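From the Clillow Neighbors newsletter, September issue

Shared suppers are back, with a few changes

The monthly shared supper starts up again this month after the summer break. It will be in the Pelton Street hall as before, doors at 5:30 p.m. and food on the tables at 6. If you came last year you know how it works, but there are enough changes that it is worth reading to the end, even if you only come for the pie.

The first change is the size of the room. Last year we set up in the side room and ate at two long tables. By spring people were eating standing up in the hallway, and twice the hot dishes ran out before the second table got to them. Starting this month we have the main room. The fire limit for that room is 100 people, and we will stick to it. You do not need a ticket, but please put your name on the sheet by the front door or call the hall office before noon on the day. If the sheet is full, we will start a waiting list and call people in order.

The second change is that we have moved to round tables. Several people asked for this on the comment cards in the spring. At the long tables you could talk to the person across from you and the two beside you, and that was it. Newcomers often ended up at the far end with empty chairs next to them. 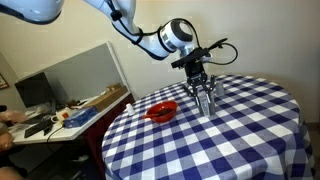
Round table with a cutlery holder in the middle.

Each table will have its own cutlery, so there will be no more line at the side counter for forks. Plates and bowls will still be on the counter. Please take your own plate back to the kitchen window when you are done and scrape it first. The bin for scraps is the green one. Last year a lot of paper napkins went into the green bin and Frandsen Hauling would not take it, so we paid for an extra pickup. Napkins go in the gray bin this year. There will be a sign.

What to bring

We ask each household for one dish that feeds six to eight. It does not have to be homemade. In the past we had no plan for who brought what, and in April we had nine pans of baked pasta and one salad. This year we are going by last name:

A to G: a main dish
H to M: a vegetable or salad
N to S: bread, rice, potatoes or beans
T to Z: dessert or fruit

If you would like to bring something else, go ahead. The list is there to spread things out, and a person with a good chili recipe should not be held back by the alphabet. People who cannot cook or are short on money this month should come anyway. There is always enough, and you can help with chairs if you want to do something.

Please put a card next to your dish that says what is in it. Nuts, milk, eggs, wheat, shellfish and pork are the ones we get asked about most. Blank cards and a pen are on the counter. If you used a jar or a mix, bring the label or take a picture of it on your phone, and then anyone with an allergy can check for themselves.

Hot food should arrive hot. The kitchen oven will be on at a low setting from 5 p.m. and holds four large pans. The outlets along the back wall can run 3 slow cookers at once. More than that and the breaker goes, as we found out in February. If you are bringing a slow cooker, write "SC" next to your name on the sheet. Cold dishes can go in the hall refrigerator, on the two lower shelves. The top shelf belongs to the preschool.

Tables and cloths

Tablecloths came up more often on the comment cards than anything else, food included. We used paper on a roll all last year. It tore, it stuck to elbows, and the cost added up to more than anyone had thought. Over the summer we looked at three options: more paper, wipe-clean vinyl, and cloth. Vinyl is the least work, but a number of people said they did not like the feel of it or the smell when it is new. Cloth looks better and lasts for years, and the laundry is the problem.
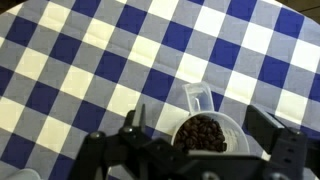 Vasiliki Bakalis wrote in to say that her church used cloth for a decade and the washing always fell to the same two women, and that she would vote for cloth only if there was a real rota with names on it and men's names among them. She added that salt on red wine does nothing and that cold water right away does.

We took the point about the rota. It is now pinned up next to the sign-up sheet. Each load is one household's job for one month, and one wash covers all the cloths from a supper if you have a full-size machine. Please wash warm, go easy on the soap, and hang them up or take them out of the dryer while they are a little damp. They do not need ironing. Bring them back folded by the end of the following week and leave them in the tub under the coat rack. If you have no machine at home, the hall can give you quarters for the laundromat.

A few tips from people who have been doing this longer than we have. Shake the cloths outside before you bag them, or the crumbs turn to paste. Candle wax comes off if you put the cloth in a freezer for an hour and then scrape it with a butter knife. For grease, rub in dish soap and let it sit before washing. Tomato sauce should be rinsed from the back of the fabric. Do not use bleach on anything with color in it.

Money

We get asked what the suppers cost, and the answer is not much. Last season we spent $415 in all. The largest part went to paper goods and the next largest to coffee. The hall does not charge us rent, though we do pay for the heat in January and February. Everything came out of the donation jar, apart from a box of serving spoons and two coffee urns, which were given to us by Zustix Restaurant Supply when they moved to the new building.

The jar will be by the coffee again. A dollar or two a head is plenty, and it is fine to put in nothing. We do not keep track of who gives. With less going to paper this year, we hope to have enough by winter to buy a second rolling cart for the dishes. The present one has a bad wheel and pulls to the left.

Parking and getting there

The lot behind the hall has 30 spaces and fills up early. Please leave the four nearest the ramp for people who need them, even if you are only dropping off a pan. There is street parking on Pelton on the even-numbered side after 5 p.m. The church across the road has said we may use its lot as long as we are out by 9. If you need a ride, call the office and we will try to match you with someone who lives nearby. We had five regular drivers last year and could use a couple more, mostly for the streets north of the creek.

The side door will be locked this year. Everyone should come in through the front. The ramp is on the right as you face the building, and the light above it has been fixed.

Children and teenagers

Children are welcome and there is no need to sign them up separately, but do count them in your number on the sheet. We are putting drinks for the younger ones on a low table by the piano, so they can help themselves without reaching across the hot food. It will be water and milk. Juice went on the floor too many times last year. The cups are the light kind that will not break, and they get washed and used again, so please do not throw them out. 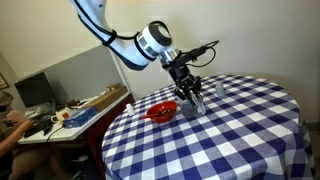 Helping out

Setup starts at 4 p.m. and takes an hour if six people come. The round tables are heavier than the long ones and need two people each. Do not roll them on their edges across the wood floor. The chairs are on the rack in the closet behind the stage, and they go back there ten to a stack.

Cleanup starts at 7:30. The most useful thing anyone can do is stay fifteen minutes and dry dishes. We also need one person each month to check the oven, turn off the urns, and take the bins out to the curb. There is a short list taped inside the kitchen door.

High school students who need service hours can get them for either shift. Bring your form and we will sign it before you leave.

Left behind in May and still in the office: a blue casserole lid, one child's rain boot, a pair of reading glasses in a brown case, and a pie server with initials on the handle. Anything not picked up by the October supper goes to the thrift store.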